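Courses > Materials and Making > Year 1 > Unit 3 > Handout: Wood, rubber, cloth

Unit 3: How ordinary materials behave under load
Drolbridge College, Materials and Making
Tutor: Kacper Czarnecka

These notes go with the third unit. They cover the same ground as the two talks but leave out the worked sums, which are on the separate sheet. Bring both to the workshop session. The reading for this unit is chapter 6 of the Vallau textbook. The chapter on metals can wait until Unit 4.

1. Words we need

Load: any push, pull, twist or bend put on a piece of material. The weight of a shelf of books is a load, and so is the pull of a clothes peg spring.

Stress: the load shared out over the area that carries it. A thick cord and a thin cord of the same stuff can hold up the same bag, but the stress in the thin one is greater. Most mistakes in the first test come from mixing up load and stress.

Strain: how much the material changes shape compared with its starting size. A strip 20 cm long that stretches to 25 cm has a strain of a quarter, or 25 per cent. Strain has no unit. If you have written one down, go back and check.

Stiffness: how hard it is to get a given strain. Glass is stiff, and so is dry oak. A sponge is not.

Strength: how much stress a material takes before it breaks or bends for good. Stiffness and strength are separate properties. Nylon fishing line is strong for its size and not at all stiff. A biscuit is fairly stiff and very weak.

Toughness: how much energy goes into the material before it breaks. A tough material can take a knock. Leather is tough, blackboard chalk is not.

Elastic: goes back to its old shape when the load is taken off. All solids do this a little. In everyday speech we keep the word for things that stretch a long way, but in this course a steel ruler flexed slightly is also elastic.

Plastic (as a way of behaving): stays in its new shape when the load is taken off. Modelling clay, warm wax, a paper clip bent too far.

2. Wood

Wood is a bundle of tubes. The tubes run up the trunk and are held together by a kind of natural glue, lignin. Nearly everything we say about wood in this unit follows from that.

Along the grain, wood is strong in tension. Across the grain it is weak, as you know if you have split kindling. The difference varies a good deal with the species and the way it is measured, so do not learn one number for it. Learn the direction.

For a long thin part, the grain should run the length of the part. Spoon handles, ladder rungs, arrows and knitting needles all follow this rule. Where the grain runs out at the side of a thin stick, a split can start there and follow the slope of the grain until the stick parts.

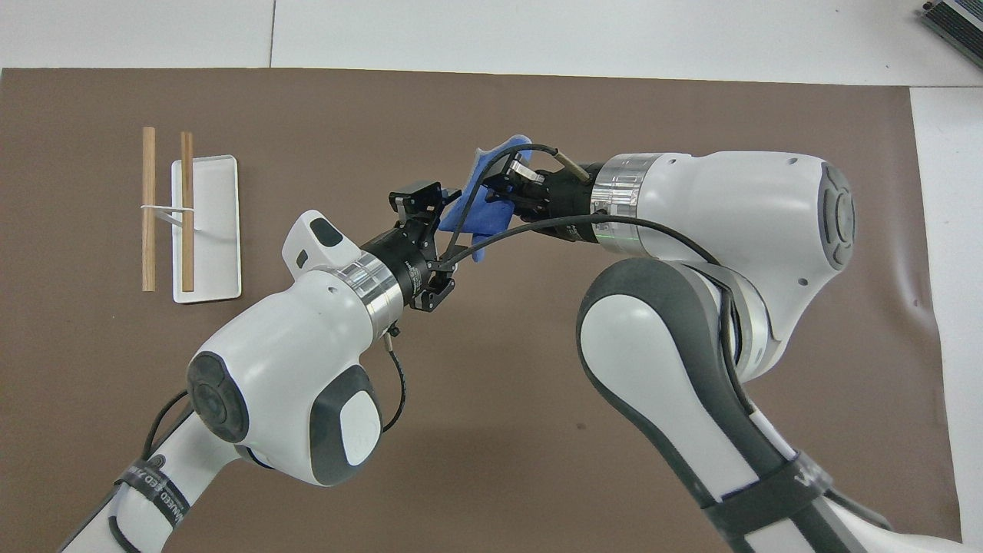 Two wooden chopsticks, a small white tray and a thin rubber band.

Bending puts one face of a stick in tension and the opposite face in compression. Somewhere between the two is a layer that is neither stretched nor squashed, called the neutral layer. Material near the neutral layer does little of the work, and this is why a hollow tube can be nearly as stiff as a solid rod and much lighter.

Depth matters far more than width. Double the width of a beam and it is twice as stiff. Double the depth and it is eight times as stiff. Floor joists are set on edge for this reason. Try it with a wooden ruler: press it down flat across a gap between two books, then try again with the ruler on its edge.

Wood also moves with the damp. It swells across the grain when it takes up water and shrinks as it dries, with very little change along its length. A wide board fixed hard along both edges will split or cup. Older furniture deals with this by letting panels float in a groove. In the workshop you will see a small door made by a former student with the panel glued in all round - look at the crack and say which way the grain runs before you turn it over.

A last point on wood is creep. A shelf under a steady load goes on sagging for years, even though the load is well under what would break it. The sag does not all come back when the books are taken off. Damp makes it worse.

3. Rubber

Rubber is made of very long molecules, coiled and tangled. Pull on a piece and the coils straighten out. Let go and they return to a tangle. In raw rubber the chains can slip past one another, so raw rubber gets sticky when warm and loses its shape. Heating it with sulphur ties the chains together here and there, and this is called vulcanising. A few ties give a soft rubber. A great many give a hard black material once used for combs and pipe stems.

Points to remember:

- The stretch is large. Strains of several hundred per cent are normal, against well under one per cent for steel before it bends for good.
- Stress and strain do not rise together in a straight line. A band is fairly stiff at the start, goes soft through the middle of its stretch and gets stiff again near the end, when the chains are almost straight.
- The path back is different from the path out. At the same length, a band pulls less hard when it is being let down than when it was being stretched. The energy lost in the loop goes to heat. The name for this is hysteresis and you will be asked to spell it.
- Rubber held stretched will slowly pull less. This is stress relaxation, the partner of creep.
- Light, ozone and heat all harm it. Old bands crack where they are stretched over a corner first.

There is a simple test for heating. Hold a wide band against your upper lip, stretch it quickly and feel it go warm. Wait a little with it stretched, then let it back to its old length and feel it go cool. Wear safety glasses and keep hold of both ends.

The friction of rubber deserves a note of its own. A band round a bundle does two jobs: it presses the parts together, and it grips their surfaces so that they do not slide out endways. String can do the first job if it is tied tightly, but it is much poorer at the second. Jar openers, table leg feet and the soles of shoes all use the grip and hardly use the stretch.

4. Cloth

Cloth is harder to talk about because it is a structure as well as a material. The fibre has its own strength and stretch, the yarn has another, and the way the yarn is put together gives a third. A cotton T-shirt and a cotton tea towel are the same fibre and behave in quite different ways.

Woven cloth has two sets of yarns at right angles. The warp runs the length of the loom and the weft goes across. Pull along either and the cloth gives a little as the yarns lose their waviness, then goes stiff. Pull at 45 degrees, on the bias, and the little squares between the yarns turn into diamonds. The cloth gets longer and narrower with very little force. Nothing in the yarn has stretched at all.

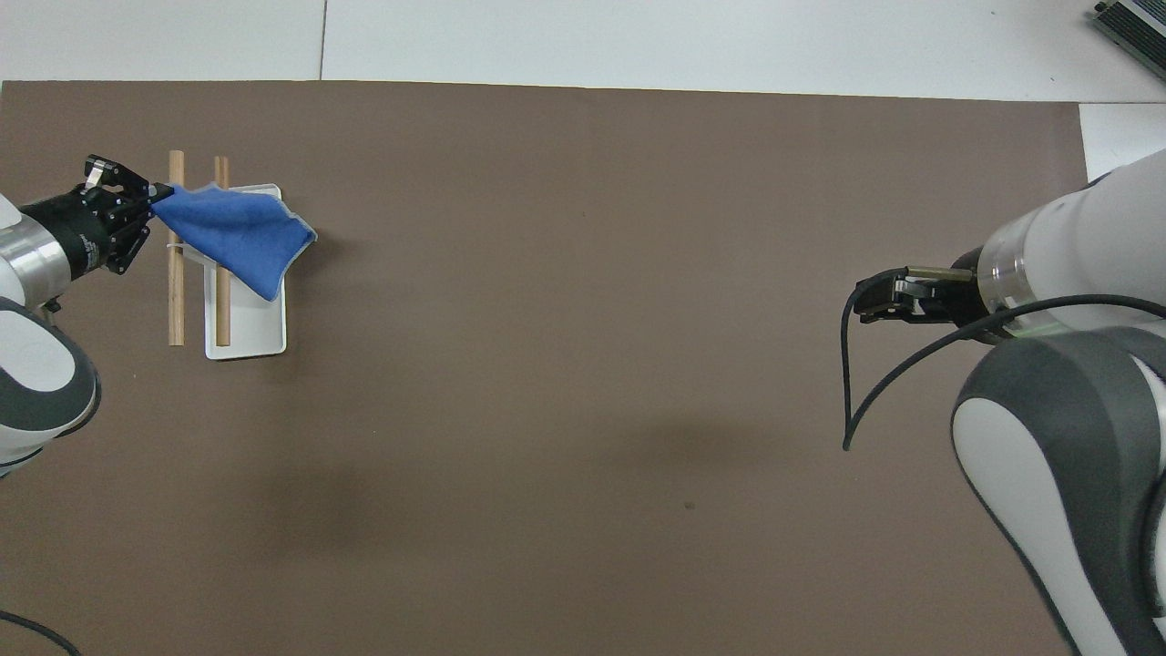
Cloth held up by one corner hangs mostly on the bias, so it grows longer and draws in at the sides. Dressmakers leave a bias-cut skirt on the hanger overnight before they mark the hem. If they marked it straight away it would drop unevenly and have to be done again.

Knitted cloth is made of loops. The loops change shape before the yarn takes any real load, so a knit stretches easily both ways, usually more across than along. Cut one loop and a ladder can run. A cut in woven cloth only frays at the edge.

Felt and other non-wovens have no set direction, or only a slight one. They are easy to cut to any shape and poor under a steady pull.

Folding is the other thing to watch. Cloth bends easily in one direction at a time but does not like to bend in two directions at once, so a sheet laid over a ball makes folds and cannot lie flat. How deep the folds are depends on how stiff the cloth is and how heavy. The mill at Flisevach, where we go in May, tests this by sliding a strip off the end of a shelf until its tip has drooped to a set angle. The length of strip hanging over is the bending length. A long one means a stiff cloth. You will do the same test with a ruler and a block cut at the right slope.

The sample books are the Shirazi set, in the cupboard under the window. Please put them back in number order. Number 37 is missing and a new piece has been asked for, so leave the gap.

5. Putting them side by side

Wood: stiff along the grain, weak across it, splits, creeps, moves with damp.
Rubber: low stiffness, very large stretch, good grip, loses some energy each time, ages badly in light.
Woven cloth: stiff along the yarns, soft on the bias, almost no stiffness in bending, frays.
Knitted cloth: soft in most directions, keeps its shape less well, may ladder.

6. Workshop tasks

a) Load a strip of pine as a beam, flat and then on edge. Plot sag against load for both on one graph.
b) Stretch a rubber band by adding weights one at a time, then take them off one at a time. Plot both paths. Shade the loop.
c) Cut three strips from the same woven cotton: along the warp, along the weft and on the bias. Mark each before cutting. Hang the same weight from each and work out the strain.
d) Bending length of any two cloths from the sample books. Take the strip face up, then face down, and use the mean.

Allow around 20 minutes for each task. Write up (b) in full and the others as a table with one or two lines of comment. Graphs by hand please, in pencil, with units on both axes where there are units.

Spare graph paper is in the tray by the door. Work handed in without a name goes on the shelf outside the office.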